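Drucken | Artikel per E-Mail senden
14 Mal geteilt | 3 Kommentare

Greifer beschaffen: Was neben dem Listenpreis ins Budget gehört

Wer bei Wanivex nach dem Preis eines Zweifingergreifers fragt, erhält eine Zahl: 2.658 Euro netto, ohne Flansch und Kabelsatz. Gladys Tanui hat im September vier Angebote nebeneinandergelegt und die Zahl danach nur noch als Ausgangswert behandelt. Sie plant bei Plarkent, einem Versender für Modeschmuck und Haaraccessoires, die Ausstattung der Kommissionierung.

Das Sortiment ist für die Auslegung ungünstig. Haargummis geben nach, Klammern federn, Perlenarmbänder verändern beim Anheben die Form. Die Nutzlast spielt bei solchen Teilen keine Rolle. Maßgeblich sind Öffnungsweite, Geometrie der Fingerspitzen und Belag der Greifflächen. Dazu kommt die Lage der Teile: Liegen sie übereinander, muss die Steuerung entscheiden, welches zuerst gegriffen wird. 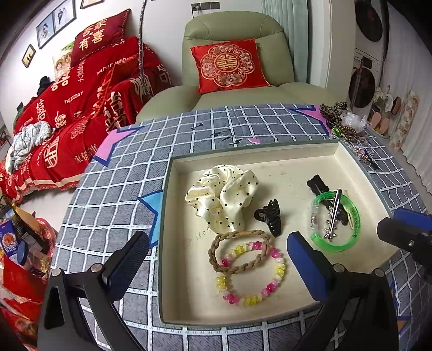

Schale mit sieben Haaraccessoires und Armbändern, davor schwarze Greiferfinger mit blauen Pads.

In der Kalkulation von Plarkent entfallen etwa 40 Prozent der Erstinvestition auf Positionen, die im Greiferangebot nicht stehen: Adapterplatte, Kamera, Beleuchtung, Softwarelizenz, Inbetriebnahme. Der Anbieter Ikora weist die Lizenz pro Arbeitsplatz und Jahr aus, Ochoa rechnet sie in den Gerätepreis ein. Vergleichbar werden beide Angebote erst über die Nutzungsdauer. Tanui setzt dafür sieben Jahre an — für die Mechanik realistisch, für die Recheneinheit eher optimistisch.

Verschleißteile führt sie als eigene Zeile. Beläge verlieren an glatten Oberflächen wie Satin oder Metall früh ihren Halt, wenn sie nicht gereinigt werden. Plarkent kalkuliert mit einem Satz Pads pro Quartal und legt zwei Sätze auf Lager. Die Lieferzeit für Ersatzfinger lag in den Angeboten bei bis zu 9 Wochen. Ein kompletter Reservegreifer war am Ende günstiger als der unterstellte Stillstand.

Gladys Mosoti, zuständig für die Abnahme, verlangt Versuche mit dem eigenen Sortiment vor der Bestellung. »Würfel und Zylinder greift jedes Gerät im Prospekt«, sagt sie. Ihr Protokoll erfasst pro Artikelgruppe die Fehlgriffe, die Doppelgriffe und die Zeit bis zur Ablage. Doppelgriffe wertet sie strenger, weil sie erst an der Packstation auffallen und dort Handarbeit verursachen. Die Kosten der Versuche trägt der Anbieter, sofern das vor Angebotsabgabe vereinbart ist. Später ist dieser Punkt kaum noch verhandelbar.

Offen ist bei Plarkent die Frage Kauf oder Miete. Die Miete von Wanivex schließt Wartung und Pads ein, bindet aber für drei Jahre. Ochoa bietet eine Rücknahme zum Restwert an, knüpft sie jedoch an die eigene Software. Beide Varianten liegen der Geschäftsleitung vor, bestellt wird zunächst eine einzelne Zelle.

Drucken | Artikel per E-Mail senden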